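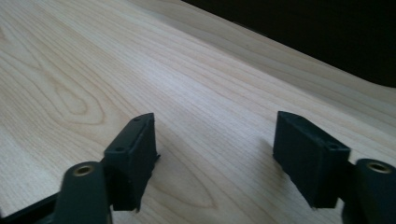
My firm, Amum, packs welcome trays for small hotels: tea, sugar, biscuits, that sort of thing. In March we were told that part of the tray filling would go over to machines and that we'd be "freed up for better work". Since then my mornings go on holding a pair of dark grippers over a pale wood table, so that a computer can learn how I do it. The supervisor says 40 of us will be kept on whatever happens. Nothing is in writing. Has anyone been through this, and did the better work ever turn up?

**Dilwyn Bellis**, 2020-11-18

---

**packing_bench**

We had it at Vollby. Short version: some of it turned up. They put machines on sachets and I moved to checking, same pay, more standing about.

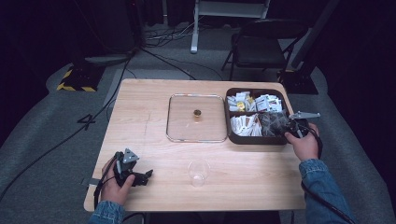
What changed most was the pace. Before, if you got ahead you could have a chat. Afterwards the line set the speed and you waited for it or chased it. The sales bloke promised 300 trays an hour, and I never saw a shift come near it. Small packets stick together and slide over each other, and a person sorts that out without thinking.

Get the job promise on paper. Ours was only ever said in a meeting.

---

**Tetteh leaver**

dont hold your breath. 10 of us trained the thing, 4 still there

---

**marrowfat**

I'd ask different questions from the one you've asked. Who owns the recordings of your hands? Do you get paid extra for the teaching? At Mundel we got neither answer until the union rep put it in a letter, and then we got a small allowance — small being the word.

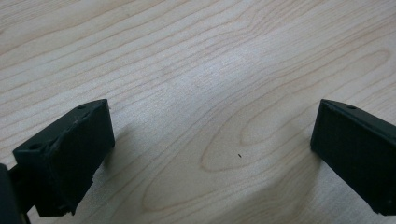

Also ask what happens to your wrists. Working through a tool all morning is harder on them than using your fingers, and our risk assessment had been written for hand packing. They did redo it once we complained, with breaks every hour.

I'm not against the machines. I just notice that "better work" is always described by people who won't be doing it. Ask for the job title, the grade and the start date. If they can't give you those, it doesn't exist yet.

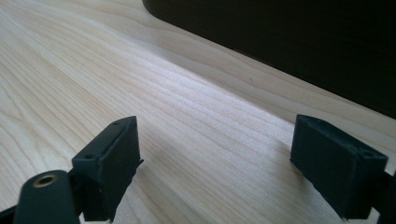
packing_bench came back to say the allowance was news to them, and that at Vollby the teaching was counted as normal duties. They also reckon you should keep your own note of the hours you spend on it, in case grading comes up later.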